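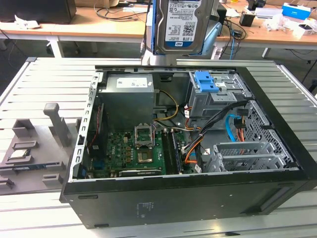 Does a robot take away the work of the person who stood at the bench before?

It takes a part of the work, and at our workshop the person is still there, with different tasks and a different kind of tiredness at the end of the day.

August 26, 2021

I have wanted to write this post since spring. My friends ask me about the robots, my mother asks me every week, and I always give a short answer because the long one is difficult for me to say in a good order. Writing is easier. I can look up the words.

I work at Mansour, in Uddale, where we take used office computers, open them, test the parts, change what must be changed and close them again. Most of them are black desktop towers that come back from offices after some years. A few are in very bad condition and smell like a kitchen. We are 13 people in the workshop, and I have been there long enough to remember when the only machine in the room with a motor was the label printer.

What the work was before

A tower lies on its side. You take off the panel. You look at the power supply, the memory, the drive, the cables. You take out the old hard disk and it goes to the erasing station, and a checked one goes in. Memory out, memory tested, memory in. If the processor must be changed you open the metal bracket, lift the old one by its edges, and set the new one down without touching anything underneath. Then you close it and hold your breath a little.

One time this is pleasant work. I mean this seriously, I like the inside of a computer. But we did 117 towers in a normal week, and the same movement of the wrist comes back many times in every one of them. I had pain in my right thumb from the memory clips, and a colleague wore a bandage on her wrist for most of one winter. When I came home I did not want to open a jar.

There was also the matter of attention. In the morning you see everything. After lunch you see what you expect to see, and this is how a drive with the wrong sticker gets into a machine which is already promised to a customer. I have done this. I had to write the email myself.

How Ella came

The company that made the installation is called Prenico. The system has the name Ella, which was painted on the control cabinet when it arrived, and so everybody says "she". In my own language a robot is masculine, and it took me a long time to say it right. Ella has two arms and two work tables with slatted aluminum tops, where the towers and the parts are laid out.

We were told about it in a meeting that lasted perhaps as long as one coffee. I will be fair: our manager said clearly that no one would lose the job because of it, and until now this is true. But the way it was told was not so good. We heard first about speed and then about ourselves, and I think the order should be the opposite. For some weeks afterwards people talked very quietly in the kitchen.

Then the technicians came and asked us to show how we do things, and here something changed for me. They asked me how I hold a hard disk. I had never thought about it. I hold it on its sides, and I never press on the label because I want to be able to read it while I move. They wrote this down! I was a bit proud. Also, I noticed that I could not explain half of what my hands do. How do you know that the memory is all the way in? There is a small click, but I knew it from the pressure before the click. I tried to describe this pressure in English to a man with a laptop, and I believe we both suffered.

What Ella does now

She does the drives and the memory, and on some models the processor. The cables she does not do. A cable is soft and every time it lies in another place. In one tower it is folded nicely behind the drive cage, in the next the yellow and black wires hang right across the board, and a person has to move them to the side before an arm can come in. So the first task in my new day is what we call "combing". I open the tower, I comb the cables away, I look for dust and for broken clips, and I put it on the table.

The second thing I do is fill the trays. This was a surprise to me, how much depends on the tray. A person can take a memory module from a box where it lies crooked among many others. Ella wants every part to be in its own place and standing in its own direction. The trays are gray plates with molded holders and slots, and the processor lies in a square seat with raised corners, so that it cannot turn. The first version of the plate did not hold the memory well. It leaned a little to one side, and when the fingers closed they pushed it instead of gripping it. We told Prenico, and they made the slot taller and more narrow. It was a colleague from the bench who drew the new slot on the back of a delivery note. I have asked to keep the note but it is lost.

I also had to learn to place the tray. If it is a little turned on the table it does not matter much, the camera finds it. If a holder has a piece of tape or packing foam in it, it matters a lot, and then Ella stops and waits with great patience until someone comes. She can wait through a whole lunch. 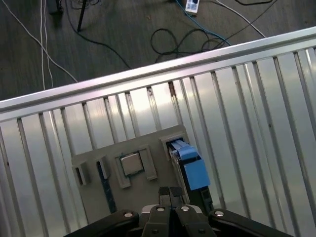 What is better

My thumb is better. I put this first because it is the thing I feel every day. The colleague with the bandage does not wear it anymore either, and she has started to play table tennis again.

The mix-ups with drives are fewer. Ella does not get tired after lunch, and each drive is scanned before it moves. When something is wrong I get a message on the screen with the position in the tray, and I can look with my own eyes. I like that the machine asks and I decide. In the first weeks it asked too much, for every label with a scratch, and I pressed "accept" without reading. I told this to my manager because I was afraid it would become a habit for all of us, and the settings were changed.

I have time for the difficult computers. Before, a tower that did not start went to the shelf of sad cases, and we took one down only if the week was quiet. Now I have a part of the afternoon for this shelf. I find a bad capacitor, or a bent pin, or a power supply which works cold and gives up when it is warm. My knowledge is bigger than it was two years ago. I could not say that in every job I have had.

What is not better

It is more lonely. When we all stood at the long bench we talked while our hands worked, because the hands did not need the head. I learned most of my English there, including some words that I should not use with customers. The new tables stand apart, each with its own marked area on the floor, and when you are inside the area you are supposed to pay attention to the arm. This is correct for safety. But I miss the talking, and the lunch break has not become longer to replace it.

The rhythm is also different. Before, I could do five towers quickly and then one slowly. Now there is a tray which must be full, and if I am late, I see on the screen the word "waiting" in orange. No person has ever said to me that the orange is a problem. Still, I walk faster when I see it. I asked if the word could be gray. They laughed, in a friendly way, and I am still waiting for the gray.

And there is the question of new people. A young man or woman who starts with us now learns to comb the cables and fill the tray. They do not put in a thousand memory modules by hand, so they will not know the pressure before the click. Who will then repair the sad cases in ten years? I raised this, and we agreed that every new person will spend the first two months at the old bench, doing everything by hand. I think it is the best thing that came out of all our discussions. The bench was supposed to be thrown out, by the way.

Some small things for those who will get one

A reader wrote to me that her workplace, which packs spare parts, will get a similar system in September, and she asked what I would say to her and her colleagues. I am not an expert, I only stand next to one all day. But these are my notes:

Ask to be in the room when the trays and holders are designed. After they are made it costs money to change them, and then your idea must be very good.

Write down how you do the work now, with the small tricks included. Do it before the technicians come. You will be able to answer better, and it is also a nice thing to have.

Learn to stop it and start it again on the first day. I waited too long because I was shy, and I always had to call someone.

Find out who looks at the numbers from the machine, and what for. We got a written page about this, but only after we asked for it the second time.

Keep one place where everything can be done by hand. In July we had a day when the network was down – the old bench saved the delivery.

Pay attention to the cables on the floor around the tables. There were suddenly very many of them, and it took a long discussion to decide whose task it is to keep them tidy. It is mine, since last week.

If you work beside a robot too, write to me, I would like to know how the talking is at your place. I answer slowly but I answer everyone. Next time I will write about the shelf of sad cases, I have a tower there that starts only when it is lying on its left side.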